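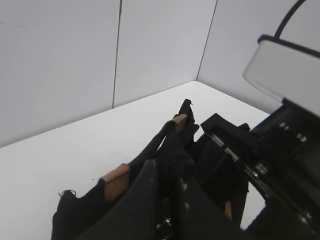
Cloth is made of threads. Lots and lots of them. A bedsheet, a sock, your backpack – all thread, packed so close together that you stop noticing. The easiest place to notice again is an edge. Look along the top of the black cloth, down at the left. Frayed bits, loose threads, a few of them curled over into little loops. When threads come loose at an edge like that we say the cloth is fraying.

So how does thread turn into cloth?

One way is weaving. Some threads go up and down. They get stretched tight first and they're called the warp. Other threads go side to side, over one, under one, over one, under one, all the way accross. Those are the weft. Then back again the other way. If you ever made a paper placemat at school out of strips, same thing. Only thinner. Much thinner.

Another way is knitting. No over and under here, it's loops pulled through loops. T-shirts are mostly knitted, which surprises people. Stretch one and look really close, you'll see rows of tiny V shapes.

Why edges?

In the middle of woven cloth every thread is held down by its neighbors. They all squeeze each other. Cut the cloth and the last thread in the row has a neighbor on one side only. Nothing on the other side. Rub it, wash it, pick at it during math, and out it slides. Then the next one is the last one.

Why do loose threads curl?

Thread is twisted. It starts out as fibers, short fuzzy hairs from cotton plants or sheep, or long ones made in a factory, and the fibers are twisted so they hang on to each other. The bends from weaving can stay in it too. Pull a thread out of old cloth and it often comes out wiggly, like hair after a braid.

How do people stop it?

Fold the edge over and sew it down. That's a hem, check the bottom of your jeans. Or cut with pinking shears, the scissors with zigzag teeth, which slows the fraying down but doesnt stop it forever. Or glue, for small stuff.

Sometimes fraying is wanted! The fringe on a scarf can be fraying done on purpose, with knots so it quits in time.

Try it

You need a scrap of old woven cotton (ask first, not a good napkin), scissors, and a ruler if you have one.

Cut a square. Straight along the threads.
Pull one thread from the edge. Slowly.
Pull 3 more from the same side. Now there's a fringe.
Cut a second square slantwise, corner to corner across the threads, and try pulling from that edge. Different, right? You only get short bits.

Put the long threads on white paper and see which ones curl. Save the scraps, they make good doll scarves.

Rūta Raudsepp, 10/08/2022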